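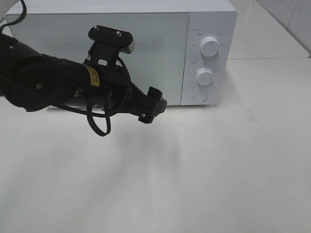 One of the arms at Stitel, in front of the white microwave, its gripper down near the base of the door.

I have now closed a microwave door 161 times in two days, and I would like it on record that my best ones were in the middle.

The room where I did this is on the second floor of a brick building in Tillthorpe, above a place that reupholsters dining chairs. Stitel has the whole floor. They make software for robot arms, and the software learns by being shown. Somebody has to do the showing, and for two days last week one of those somebodies was me.

I'd asked to visit, which usually means an hour with a coffee and a slide deck. They offered me a shift instead. I said yes before I'd thought about my shoulders!

You sit on a stool with a pair of handles in front of you (picture bicycle brakes on a folding desk lamp and you're close). Move the handles and the arm across the table moves too. Squeeze and the fingers on the end of it come together. There's a foot pedal to start a recording and a second pedal to end it. The bit between the pedals is called an episode, and an episode is one go at one small thing: push the door shut, turn the top dial to the left, press the button and get out of the way of the door. Most of mine ran under half a minute.

The first thing you learn is that you have no idea how you use a microwave. I've owned one since college. I could not have told you which finger I open it with. The model at Stitel has two dials, one above the other, and a round button at the bottom of the panel that sits flush with the surface, and that button ate my whole first morning. With your own thumb you just press. With the arm you have to come in square, or the tip slides off the plastic and you've recorded yourself petting an appliance.

I asked if I should delete those. No, they said, mark them. There's a little keypad with three keys – good, bad and unsure – and the bad ones go in a separate pile, where they turn out to be worth having for people trying to teach a system what a miss looks like. I contributed generously to that pile.

By lunch I'd gotten cocky and fast, and this was a problem too. The lead on my shift pulled up four of my episodes side by side and they looked like photocopies. I was starting from the same spot every time, swinging in on the same path, landing on the same inch of door. Great for me, lousy for the robot. If everything it ever sees begins from the left at table height, it's lost the minute somebody parks it a little higher.

So the afternoon came with a sheet. Start high. Start close in. Start with the fingers already shut. Go slow, then go at normal speed, then stop halfway and pick it up again. The stopping ones felt silly until I watched a finished model doing the same job on another bench. It got bumped, hung there for a second, and carried on. Somebody had sat on a stool and recorded a lot of hesitating so it could do that.

The set I was working on is called Brosudwood, after a street one of the founders used to live on, and it's all kitchen stuff: doors, drawers, dials, lids. When I sat down on my first morning it held 1524 episodes of microwave work. The target is 1750, to be reached by May, and then that table gets cleared and they start on toaster ovens. Of the ones already in, 964 were button presses, which tells you I'm not alone in my struggles with that button.

Every episode gets a sentence to go with it, and this was my favorite part. You type what you did in plain words. "Press the button to open the door." "Turn the bottom dial to five." They want it the way you'd say it to a roommate, and they want it different each time, so by four o'clock on day two I was writing things like "give the top knob a bit of a twist" and feeling like a novelist. One of the regulars writes all of hers as if she's slightly annoyed. I read a long run of them and laughed so hard I hit the start pedal.

Then somebody else watches it all. A second person goes through each recording at double speed and checks that the sentence matches, that the arm finished what it began, that no sleeve wandered into view. They use a program called Ko for this, built in-house, and it's about as pretty as a tax form. You get the video in the middle, a wiggly line for each joint underneath, and a big gray box for comments. My comments included "nice," "dial overshot," and, once, just a question mark.

I took a turn at reviewing too and found it harder than driving. Is it a good door close if the door shuts but the gripper scrapes along it first? My lead says yes, good, with a note. The other reviewer says bad. They've been going back and forth on scrapes since the fall, and the written guide currently says "use judgment," so everybody does, and the judgments don't match. I asked whether that bothered anyone. It bothers all of them. They've started sending the same batch to two people and looking at where the answers split, and scrapes are at the top of the list, followed by dials that stop between two numbers.

I'd gone in expecting to write about how clever the robot was. I spent more time thinking about chairs. The stools are too low, and everyone has a folded sweater on theirs. Shifts at the handles are capped at ninety minutes, after which you swap to reviewing, because tired people drift and the drift goes straight into the recordings. You can see it in the wiggly lines in Ko. Mine got noticeably wobblier before the second break, and there's a stretch late on day one where I seem to be approaching the door the way you'd approach a strange dog.

There's also the question of what a person gets out of it. The regulars are paid by the hour and not by the episode, and the lead was firm about why: pay by the piece and you'll get lots of quick, identical pieces. Several of them came from jobs with their hands. One used to ice cakes, and her dial turns are gorgeous, just one smooth motion and a clean release. Newcomers get shown her recordings on their first day. I was shown them on my second, which I try not to read into.

Near the end they let me watch a model trained on part of the set have a try. It wouldn't have included anything of mine yet – new episodes wait for review before they go anywhere – but I leaned in like a parent at a recital anyway. The arm came across, paused, went for the button and missed low. It backed up a little and tried again, and the door popped open. Everybody else in the room had already gone back to their screens.

I got home that night, put some soup in my own microwave, and stood there looking at the handle. I pull it with two fingers, by the way. Middle and ring.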